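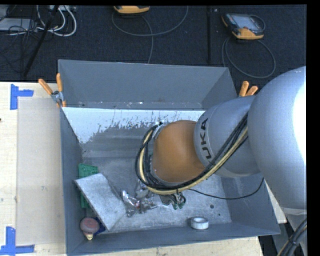

The Gray Bin and Its Table

Welcome to the furniture and fixtures page of the Kirkedow workshop gallery. Other workshops put up their finished work. We have put up a bin, which gives you an idea of the year we're having.

The bin came from the Istness building when they cleared out the ground floor in May. We went over for shelving and the shelving was gone by the time we parked. It cost us 17 dollars and an argument about the van.

1. The bin
Metal, gray, wide, open at the top, with sides that slope in toward the floor. Things you drop in at the edge have somewhere to slide, and they usually take it. Whatever goes in tends to gather at one side. At the moment the left is winning.

2. The back panel
Tall, flat, slate gray, and the smartest part of the whole object by some distance. Small pale scuffs along the bottom. We have agreed to call them character until someone finds the right gray, and the can labeled "slate" in the Palumbo cupboard is brown. We checked twice.

3. The white band
Runs across the slope under the back panel, wider toward the left, with a ragged lower border that flakes. Opinion is split between scraping it off and letting it finish the job by itself. The second camp is larger and owns no scraper.

4. The floor of the bin
Bare metal, scratched, with a dark round hole over toward the right and a smaller dark spot near it. Please stop putting loose washers in to see what happens.

5. The table
Pale wood, and much too nice for what stands on it. It was bought for lunches. Lunches are now held on the stairs. If you're moving the bin, lift it. Dragging it will be noticed.

6. The carpet
Charcoal, with a fine weave, chosen by the previous tenants, who evidently never dropped a screw. Dark screws are a write-off. Light ones turn up at vacuuming time, by ear.

Notes for the page

Bin number in the inventory is 348. The tag fell off and lives in the top drawer with the other tags.

We were quoted 3,050 dollars by Hetis for new bins throughout, delivery not included. The quote is pinned up in the kitchen next to the takeout menus, and gets about as much serious attention as the salads.

Also in this gallery: Shelves We Nearly Got; The Stairs at Lunchtime; Drawers, Top to Bottom

Last updated in May. Captions by whoever had the password.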